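**Visiting the Cirnon open day at Hadovcombe: common questions**

**How long is a visit?**
Two hours. Doors open at 10 and you can leave whenever you like.

**What will I see?**
People working with hand-held grippers at the white shelving unit.

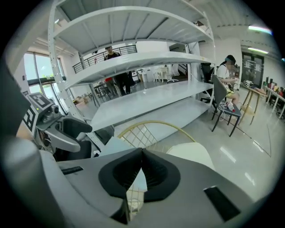
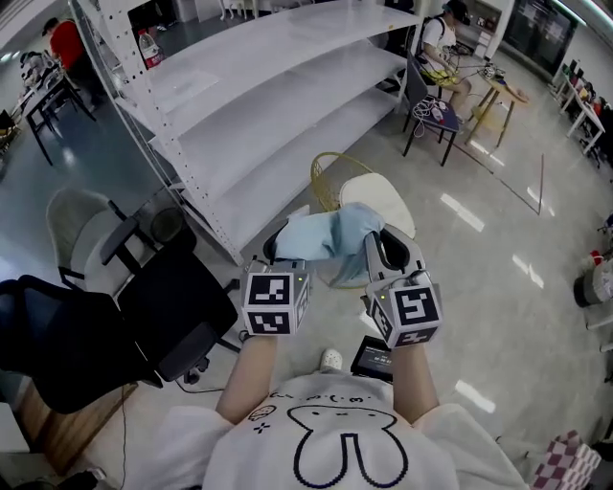
**Can I try the grippers myself?**
Yes, if you are 10 or older. You hold one in each hand and get two turns, longer if the line is short. Most visitors start with a soft item, like the light blue cloth held between the jaws in the second picture, and move on to the Mottram blocks after that. Please keep your fingers away from the jaws and don't cover the square markers.

**Do I need to book?**
Only for groups. Use the form on the Hidia page.

**Is there parking?**
Yes, behind the building. The January visit fills up early, so allow extra time.

**Can I bring food?**
Drinks with lids only.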